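Falo Bench: README for the simulated tabletop kit
A user's notes on the Drukden release, with the scene files I've been working from
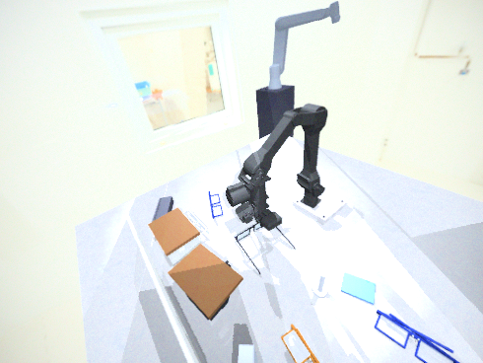

Guðlaug Hjaltadóttir wrote back after reading my first draft to say that she'd bought the kit for its contact physics and found the scene editor was the part she opened every morning, so could I please put the editor nearer the top. Fair enough, Guðlaug! The editor now comes first and the physics grumbling has moved down.

What you get

Falo Bench is a simulator package with one arm, one gripper, a white work table in a room, and a pile of simple parts to put on it. Drukden sells it as a yearly licence, and I've had mine long enough to have opinions. The download holds 148 scene files, 12 scripted tasks and a small viewer that runs happily on my elderly laptop (slowly, but it runs).

I'm not connected to Drukden. I paid for my seat like anyone else, and this README started life as a text file of things I kept forgetting.

The editor

You drag parts about, spin them, and save. Solid parts are the flat square boards, the tiles, the blocks and so on. Then there are the wireframes, the ones drawn in blue, orange or black lines. I use those as markers, so in my scenes the gripper passes straight through them and the planner takes no notice. If you want one to count as an obstacle, set "solid" to yes in the part settings and save before you reload. I lost an afternoon to the "save before you reload" bit.

Colours are yours to change. I keep my boards orange-brown and my tiles light cyan, mostly because I got used to them in the starter scenes and now anything else looks wrong to me.

The shiny table is lovely to look at and a nuisance if you're testing vision code, as the bright patches of reflected light shift about when you move the viewpoint. There's a matt setting under Surfaces. Try both.

The tasks

Each scripted task has a start layout, a goal layout and a time limit. Most are pushing, lifting and placing. The one called Nilau is the hard one: it wants a flat board turned and set down inside an outline, and a flat board lying on a flat table is a miserable thing to pick up with two fingers or twenty. My own planner still slides it to the table edge first and I'm not proud of it.

Things that bother me

Thin parts jitter if you stack them. Lowering the time step helps, though everything then crawls.

The wrist joint limits in the manual don't match the ones in the arm file. Trust the arm file.

Undo only goes back 11 steps — I've asked for more, and Rokeya Begum on the support desk was very kind about it and promised nothing.

Daly, the paid add-on for logging runs, is decent, but a plain text log did me fine for months and I'd hold off until you need to compare lots of runs side by side.

Installing

Unpack the folder somewhere without spaces in the path, run the setup script, and paste your licence key when it asks. A licence covers 2 machines. To move to a new one, release the old seat from the account page first.

Notes last tidied on Tuesday, June 12, 2018. The next release is due in August and I'll go through the joint limits again once I've got it installed.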